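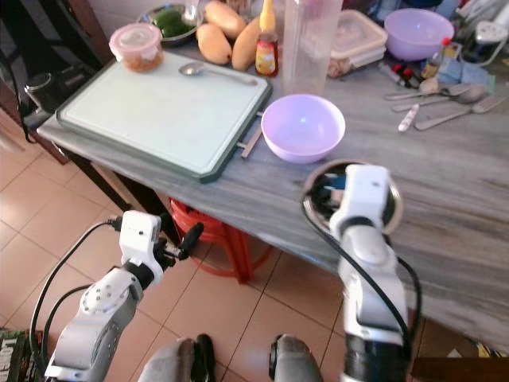

Imeo Robótica · Assistência Técnica · Kits de dois braços

Chamado 1585
Produto: kit Zuron, dois braços, em avaliação
Cliente: Vainio
Aberto por: Merja Riihimäki
Responsável: Seija Turunen
Estado: aguardando peça

Problema relatado
O braço direito interrompe o movimento junto à borda da bancada e registra erro de torque no punho. O braço esquerdo completa a mesma rotina. Ambiente: cozinha com bancada de padrão marmorizado cinza, tábua de corte e tigela lilás à esquerda do braço direito, talheres à direita. Há uma abertura redonda com aro metálico na bancada, sob o efetuador direito.

Registro

Riihimäki, 09:40
Falha em 7 ciclos seguidos, sempre na descida. Reiniciar o controlador não altera o resultado.

Turunen, 10:15
Favor verificar a folga do cabo preto no braço direito. Ele sai do topo do efetuador e desce em arco pelos lados do braço. Com o punho girado, o arco pode tracionar o conector.

Riihimäki, 11:30
Cabo solto das presilhas e refixado com 200 mm de folga. O erro passou a ocorrer só com o punho no limite da rotação.

Turunen, 11:50
Segundo teste: definir a abertura redonda como zona de exclusão no Clallell. O plano da bancada está configurado como contínuo, e o planejador aceita pontos de contato sobre o vão.

Riihimäki, 14:20
Zona criada. Sem parada na descida. Erro de torque persiste no limite da rotação.

Turunen, 14:35
São duas causas distintas. A do plano está resolvida. Para a do punho, segue cabo de reposição mais longo. Até a troca, limitar a rotação por software e não alterar o braço esquerdo.

Pendências
Confirmar o recebimento do cabo.
Repetir a rotina completa com o limite de rotação removido.
Anexar o log do controlador antes do fechamento.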